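Dumisani Motaung
August 10, 2026

1/ I've been the secretary of a small choir for two years and I want to write down how we moved our sheet music out of boxes and into a system people can use. Long thread, mostly for anyone stuck with a music library they didn't ask for.

2/ Starting point: 178 titles, stored in banana boxes in the order they were last sung. Some sets had 20 copies. Some had two and a stack of photocopies we had no licence for.

3/ First job was throwing out the photocopies. All of them, even the good ones with breath marks. If we want to sing the piece again we buy it or hire it. There was some grumbling in the altos.

4/ Second job was picking an order. We tried composer, then season, then voicing. Composer fell over because half our stuff is arrangements and people remember the arranger or the tune but never both.

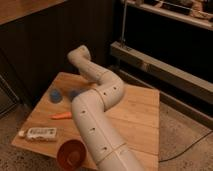
5/ What we settled on is a plain running number. Piece 1 is whatever came out of the box first. The number goes on the folder, on every copy and in the spreadsheet. You look up the title, get the number, go to the shelf.

6/ Larasati Pattinasarany ran a school music room before she retired and she told us to do this at the start. We spent March proving her right.

7/ Spreadsheet columns: number, title, composer, arranger, voicing, language, copies owned, copies out, last sung. I had a column for "difficulty" and took it out. The tenors and I did not agree on what went in it.

8/ Copies get their own number too, so 41/7 is the seventh copy of piece 41. Pencil, top right corner, inside the cover. Pen bleeds through the cheap octavo paper.

9/ Each singer has a number as well and always takes the matching copy. I'm 18. If copy 18 of anything is missing, it's at my place, probably in the car.

10/ That one change got more music back than two years of reminder emails. I'd do it first if I were starting over.

11/ Folders: we went with flat card wallets, open on the long side. Box files look nicer but you can't fit many on a domestic shelf, and ours is a domestic shelf. It lives in Fikri Teoh's spare room.

12/ Fikri would like it noted that the spare room is also where his in-laws sleep.

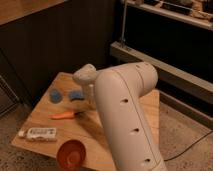 13/ Things that went wrong

We numbered a Christmas medley as one piece and later found out we'd bought it as four separate carols. It is now 62, 62a, 62b and 62c. I don't love it.

14/ Ikhsan Ginting sorted the spreadsheet by title without selecting all the columns, so for a fortnight every piece was matched to the wrong composer. Keep a backup. I keep one on the first of the month now – and a printed list in the front of box one.

15/ We also lent a full set to another choir and wrote down the date but not the choir. If you have our set of number 93, please get in touch.

16/ Cost: wallets, pencils, one roll of labels. The labels peeled off the card over summer and we went back to marker.

17/ Time: most of the evenings in March, plus a few catch-up sessions with whoever was free. It goes much faster with one person reading titles out and another typing. Three people is slower, they start singing.

18/ Still to do: the hymn books, which don't belong to us but have been in our cupboard longer than any current member. Dimas Goh is asking the church.

19/ Happy to share the blank spreadsheet. Reply with what size choir you are and I'll take out the columns you won't need.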